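The gear that wouldn't stay counted

So, the gear job. If you read my June post you'll remember I was feeling pretty smug, with the arm picking and placing gears at the little bench I rent in Sestport. I'd logged 1,754 cycles on the Savondale controller and figured I was done with the boring part. Nope!

What went wrong was quiet, and that's what bugs me most. No crash, no alarm, no grinding noise. The arm went to the rail, closed its fingers, lifted, moved over, opened up, and reported a good pick. Except on 11 of those cycles the gear had never left the shaft. It was still sitting there while the log said success, success, success. 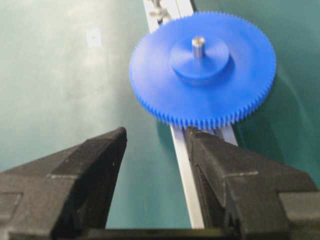

I blamed the fingers first, because I always blame the fingers. I reprinted them with a little more bite at the tips (96 minutes on the printer, thank you very much) and got exactly the same result. Then I blamed the shaft fit. Then I blamed the weather, which was a low point.

The real problem was in my own code. I had the grip check set to pass on motor current alone, and the fingers can draw plenty of current by pinching down on a tooth edge and sliding right off. The check was read once, at the moment of closing, and never again. By the time the arm lifted, there was nothing in the grip and nothing was looking.

It gets a bit worse. My place routine trusted that flag, so it would drive down for the next step as if the shaft were clear. Twice I hit the stop button by hand – once with my other hand a lot closer to the rail than I'd like to admit. I've since moved the button to the front of the bench and made a rule that I don't reach in while the program is running, even to "just nudge" something. 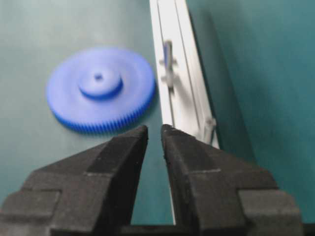
Gear on the table, fingers open, rail off to the right.

The fix for now is a second check after the lift. The arm goes up, waits 5 tenths of a second, and reads the finger width again. If the width doesn't match a gear, everything stops and I get a beep. The Koskela forum has a long thread on doing this with the wrist camera too, and I may try it once I trust the simple version.

Next up is swapping the Avwood power supply, which has started to hum in a way I don't love.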